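Hernov Handkamera im Test: zwei Wochen in der Simulation

Vor dem Kauf wollten wir wissen, ob die Handkamera von Hernov zu unserem Zweifingergreifer passt. Kerkon liefert dafür ein fertiges Simulationsmodell, die Einrichtung hat 29 Minuten gedauert. Retno Tambunan hat 300 Griffe auf Obst und Gebäck laufen lassen, ich habe die Bilder ausgewertet. 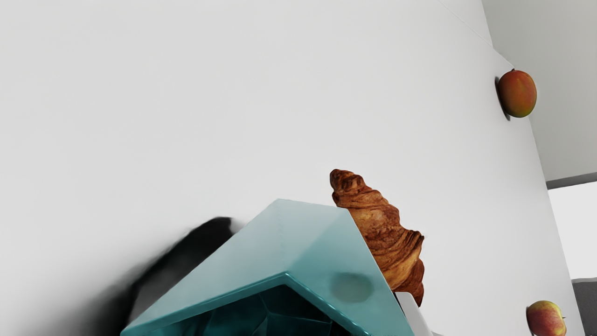
Simulierte Sicht der Handkamera: Croissant hinter türkisfarbenem Objekt, rechts Mango und Apfel

Im Nahbereich ist die Unschärfe gut nachgebildet - für unsere Objekterkennung fast zu gut. Teilverdeckte Teile gingen in 16 Läufen verloren. Die Dokumentation ist knapp, der Support antwortete nach einem Tag.

Für enge Tische würde ich trotzdem eine zweite, feste Kamera einplanen. Vier von fünf Punkten.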